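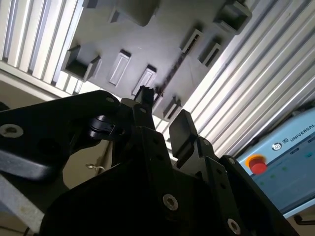 1. Background

My project looked at how small jazz and improvised music groups record and release their own albums. I followed one group, the Lagman Quartet, while they made their second record, Jindow. The group has four members on tenor saxophone, vibraphone, double bass and drums. They rehearse in Sorkbridge and put out their music on Hovix, a label run by the bass player.

2. What I did

I sat in on two rehearsals and one recording day in December, and listened to all the rough takes afterwards. There were 25 of them, adding up to 114 minutes of music. For each take I wrote down who started, where the tempo changed and how the piece ended. I also interviewed the drummer, but the recording of that was too noisy to use, so I worked from notes.

3. Results

Most takes began with bass or vibraphone. The saxophone came in late, often after the other three had settled on a pulse. Endings were the hardest part for the group. Several good takes were dropped because one player kept going after the others had stopped – the drummer called these "long goodbyes".

The finished album has seven tracks. Two are edited from longer takes and the rest are left as played. The bass is quieter on the album than it was in the room, and I think the third track suffers for it.

Hovix pressed some 521 copies on vinyl. The label prints its own sleeves, and the colour on the first batch came out too dark.

4. Problems

I had planned to compare this group with a second one but ran out of time. My way of marking tempo changes was also rough – I did it by ear, and a click track or software would have been more reliable. Track five has no steady tempo at all, so I left it out of that table.

Syafiqah Halim
Saturday, December 28, 2024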